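Bevinby's Wage Subsidy Counts the Wrong Thing

The Bevinby council pays employers for each new job lasting 50 weeks. Visser collected on 205 positions; eight were still filled when the next budget passed. The rules were met – the formula measures hiring, and the budget debate was over wages.

A better test is total payroll, checked for two years after payment. Prudero already files those numbers for its tax credit.
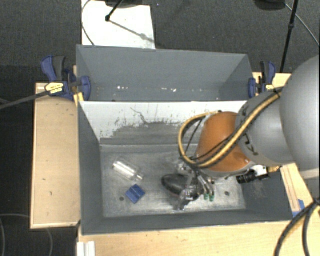
What the council should do

Amend the formula in April, before Zonard applies. Pay late, and pay on hours worked.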